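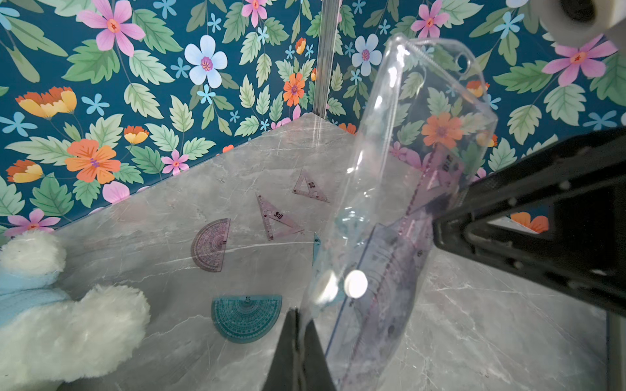

Geometry tools and their clear plastic pouch, against the teal floral wallpaper.

We went to the Billero open day in August, on the last morning it ran. Billero is a wallpaper works on the edge of Clusisness, in a long brick building that was a flax store before Fabbri took it over. It opens to the public once a year and you have to book, though there were still places left when we rang the week before.

The bus from Sollidside takes you to the bottom of the hill and the walk up is steep, with no pavement for the last stretch. There is a car park behind the works but it was full when we got there at 9. Entry was £4 each, paid in cash at a table inside the gate. They did not take cards.

You are put into groups and given ear defenders. Our tour began in the paper store, which is kept cool and smells strongly of cardboard. Rolls of blank paper stand on end on wooden blocks, and the guide explained that they rest there before printing so that the paper settles to the damp of the building. If it is printed too soon the pattern can drift out of line between one colour and the next.

The print hall was the best part. The main machine is a surface printer, with a large drum in the middle and rollers set around it, one for each colour. It can take six, but most of the patterns use fewer. Ink is carried up on a felt belt and laid on fairly thick, and the colours go down wet on top of each other. This gives a slightly soft edge that the guide said customers either love or send back. They ran a leaf pattern in two greens while we stood there. The noise was considerable, even with the ear defenders on.

After printing, the paper hangs in loops and travels slowly along the ceiling of the drying room. We were only allowed as far as the door, as it is very warm in there. The cutting and rolling is done next door and is mostly a matter of checking for faults. Anything with a smudge goes into the seconds bin.

Upstairs is the pattern archive, almost 200 books of samples on open shelves. Some have been damaged by water and the pages have stuck together, but the colours inside the good ones are still very strong. You may turn the pages if you wash your hands first. I would have liked longer here – we had perhaps ten minutes before the next group came up.

The drawing room is also on this floor. A repeat has to meet itself at the top, the bottom and both sides, and there were sheets out showing how a flower is split across the join.

Tea and a cheese roll were served in the yard. The seconds shop is by the gate and sells odd rolls at £6, with no returns. We bought two of a grey stripe for the back bedroom. Take a bag, as they have none, and check the batch numbers match before you pay.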